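I went along to the open day at the Bateo water works in April, mostly because our river group keeps moaning about silt and I wanted to see where it all ends up. Parking was a faff, but the tour was great!

First stop was the settling tanks, 67 steps up (I needed a sit down).

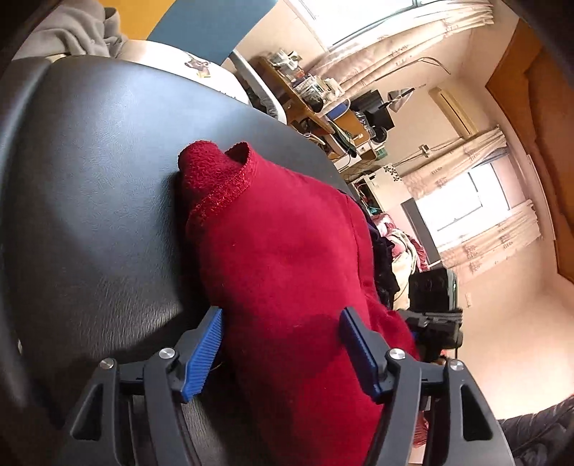 Red fleece, folded cuff at the top.

Our guide from Dokia ran through the dredging plans for the stretch below Baller weir – 5 months of work, with a break while the fish spawn. I asked about the gravel beds and got a decent answer, though the map on the wall was ancient.

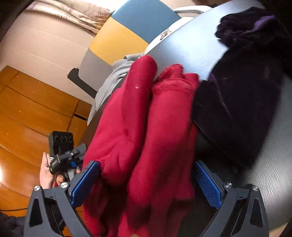
Crimson knit on the round grey table.

Tea and cake came next, then the old pump house, which has a stone marked 1637 by the door. I'd go again, and next time I'm doing the 2 mile walk down to the weir as well.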